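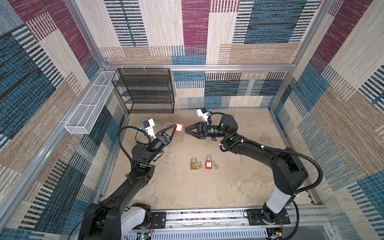
Chapter 14
Locks, Keys, and Key Control

In this chapter
How a pin tumbler lock works
Parts of a padlock
Other common lock types
Keyed alike, keyed different, and master keyed
Keeping key records
Routine care of locks

Terms to know
bitting, blank, bolt, change key, core, driver pin, key pin, keyway, master key, plug, rekey, shackle, shear line, warded lock

Before you start
You should have finished Chapter 13, Doors and Door Hardware, and be able to tell a mortise lock from a bored lock. The names of the door parts used there are used again here without being explained.

The missing key at Destamden

Ulises Carrasco started as a maintenance trainee at the Destamden apartments in December. On his second Wednesday a tenant reported that the padlock on her storage cage would not open. Ulises took the spare from the key cabinet. The spare went into the lock but would not turn. He tried oil, then a second key from the same hook, and in the end he cut the shackle with bolt cutters and gave the tenant a new lock.

His supervisor, Lotte Verbeke, asked him for the number stamped on the key. It was 2486. The number in the record book for that cage was different. The padlock had been replaced the previous summer, the new number had been written in the book, and the old key had never been taken off the hook. The correct spare was still in its package in a drawer.

The lock was in good order. The trouble was in the records, and a working padlock was destroyed because of it. Most of the calls you will get about locks are of one of two kinds: either something is worn, dirty, or out of line, or the wrong key is being used. You need to understand the lock to deal with the first kind. You need a key control system to deal with the second.

14.1 What a lock does

A lock holds something closed until the right key, code, or card is used. The part that does the holding is the bolt or, on a padlock, the shackle. The part that decides whether to let go is the locking mechanism. These are separate jobs, and they fail separately. A door can have a very good cylinder and a bolt that barely reaches into the strike. A padlock can have a thick steel shackle and a mechanism that opens with almost any key of the right shape.

When you inspect a lock, look at both. Then look at what the lock is fastened to. A padlock on a hasp is no stronger than the hasp, and a hasp is no stronger than its screws. If the screw heads are exposed when the hasp is closed, a person with a screwdriver does not need to touch the lock at all.

14.2 The pin tumbler lock

The pin tumbler lock is the type you will meet most often in apartment and office buildings. It has an outer housing and a round plug that turns inside it. The key goes into the keyway, a shaped slot in the front of the plug.

A row of holes is drilled down through the housing and into the plug. Each hole holds a spring, a driver pin, and a key pin, in that order from the top. With no key in the lock, the springs push the pins down so that the driver pins sit partly in the housing and partly in the plug. The plug cannot turn.

The line where the plug meets the housing is called the shear line. When the right key is pushed in, each cut on the key lifts its key pin by the correct amount, and the top of every key pin comes level with the shear line. All the driver pins are then in the housing and all the key pins are in the plug. Nothing crosses the line, so the plug turns.

If one cut is too high or too low, a pin crosses the shear line and the plug stays where it is. This is why a badly copied key may work in one lock and stick in another. The cuts may be off by only a few thousandths of an inch, and an old, worn lock will forgive an error that a new one will not.

The depths of the cuts, read in order along the blade, are the key's bitting. A lock with 5 pin stacks takes a key with 5 cuts. The bitting is sometimes stamped on the key as a plain number, but many makers stamp a code that has to be looked up. Do not assume that the number on a key is the bitting.

14.3 Parts of a padlock

A padlock is a portable lock. It is not built into the thing it secures, and it can be moved from a gate to a locker to a toolbox without any change to the lock.

The body is the case that holds the mechanism. Bodies are made of brass, laminated steel plates, solid steel, aluminum, or plastic over metal. Colored bodies are common where locks have to be sorted by department or by use.

The shackle is the curved bar. On most padlocks one leg, the heel, stays in the body when the lock is open, and the other leg, the toe, comes free. The legs have notches that the mechanism grips. Shackles are sold by thickness, by inside width, and by clearance, the distance from the top of the body to the inside of the curve. Measure all of these before you order a replacement. A shackle too thick for the hasp is a common ordering mistake.

The locking pieces may be a spring-loaded latch or a pair of ball bearings. With a spring latch, you can close the padlock by pushing the shackle down without a key. Ball bearings fit into notches on both legs and are harder to force.

The drain hole is a small opening in the bottom of many outdoor padlocks. Keep it clear. Water that cannot drain will rust the springs, and in cold weather it will freeze.

Some padlocks are key retaining, which means that the key cannot be taken out while the shackle is open. These are useful on gates that people forget to lock.

14.4 Other lock types

Warded locks are the oldest kind still in use. Fixed pieces of metal inside the case block any key that is not cut to pass them. They are found on old interior doors, trunks, and the cheapest padlocks. Treat them as a way to keep a door shut and do not count on them for security.

Wafer locks use flat plates in place of pins. You will find them on desks, file cabinets, and mailboxes. They are small and cheap, and a broken one is usually replaced as a unit.

Lever locks have flat levers that must each be raised to the correct height before the bolt can move. They are common on safe deposit boxes and on some lockers.

Combination locks need no key. When a tenant or employee leaves, the combination must be changed or the lock replaced. Keep combinations in the same place as the key records, under the same rules.

14.5 Keyed different, keyed alike, and master keyed

When you order several locks, the supplier will ask how you want them keyed.

Keyed different means each lock has its own key. This is the usual choice for tenant storage.

Keyed alike means one key opens all the locks in the group. It suits a set of utility closets or the gates around one property. If a key is lost, every lock in the group has to be rekeyed.

Master keyed means each lock has its own change key, and a master key also opens all of them. Inside the lock, extra pins are added to some of the stacks so that there is more than one height at which they clear the shear line. A master keyed lock is a little easier to open with the wrong key for that reason, and the loss of a master key is a serious matter. Report it the same day.

Case note: Skokano Storage

Yamila Quezada manages the Skokano site, where every unit has a padlock supplied by the company. For years the locks were keyed alike in groups to save room in the cabinet. After one key went missing, she had a whole group replaced and ordered the new ones keyed different. The cabinet had to be rebuilt with more hooks. She now signs out each key by its hook number, and the tag carries no unit number or street address. A person who finds the key cannot tell where it belongs.

Think about this as you read Section 14.6. What would Yamila need to write down to match a hook to a unit, and where should that list be kept?

Activity 14A

Work with a partner. You will need a cutaway cylinder, its key, one key that does not fit, and a ruler.

1. Put the correct key in slowly and watch the pins rise and fall as each cut passes under them.
2. With the key fully in, find the shear line. Turn the plug.
3. Take out the key and put in the wrong one. Note which stacks are too high and which are too low.
4. Sketch both results side by side and label the key pins, driver pins, springs, and plug.

Keep the sketch. You will use it again when you rekey a cylinder in Chapter 15.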